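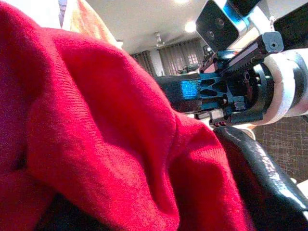 How a Robot Arm Is Looked After

The Jugah Learning Center has a robot arm that practices picking up cloth. Its name is Drendeck. Young visitors often ask what happens to Drendeck before and after it works. These pages explain the daily care of the machine and the people who carry it out.

The parts that need care

A robot arm has joints, just as your own arm has a shoulder, an elbow and a wrist. On Drendeck, the wrist joint is white with a black band around it. Past the wrist comes the gripper, the part that takes hold of things. It has a smooth black finger that can rest against a piece of cloth. The arm segment beside it is black and blue, with openings cut into its sides. Openings like these help to keep a part light, and a light part is easier for the motors to move.

Near the gripper is a black camera module with two small round lenses. The camera lets the robot's computer receive pictures of what is close to the gripper.

Who does the work?

Syafiqah Rondonuwu is the technician in charge of Drendeck. She learned her trade at the Brarnari workshop, where robot arms are taken apart and put back together. Each morning she spends 10 minutes checking the machine. She keeps her notes in a blue binder, and every check is signed.

The morning check

Step 1. The power is switched off. No one touches the gripper until the technician has tested that the arm cannot move.

Step 2. The finger is wiped. Cloth leaves behind tiny threads called lint. Lint can make a finger slippery, so it is removed with a soft, dry wipe.

Step 3. The lenses are cleaned. A fingerprint on a lens makes the picture blurry - much like a smudge on a pair of glasses.

Step 4. The bolts are tested. There are several tiny ones in a row on a plate below the arm segment. Shaking can loosen a bolt little by little, and a small tool called a hex key is used to tighten it again.

When the check is complete, the power is turned on and the arm moves slowly to its starting position.

Why does cloth need special attention?

A wooden block keeps its shape when it is picked up. A red cloth lying in a heap does not. It has folds and deep creases, and these change every time it is moved. If the gripper is even slightly crooked, it may pinch too much cloth or miss the fold altogether. For this reason the gripper is lined up again after every 300 lifts. The computer program that keeps count is called Jivby, and it shows a yellow message when the time has come.

What happens when a part wears out?

Last July, one finger became scratched and had to be replaced. The repair took 4 hours, including the tests afterward. Old fingers are kept in a drawer at the center, and school groups may ask to hold one.

Words to know

Gripper: the part of a robot that holds things.
Joint: a place where two parts meet and can turn or bend.
Lens: a clear, curved piece that helps a camera form a picture.
Technician: a person trained to set up, check and repair machines.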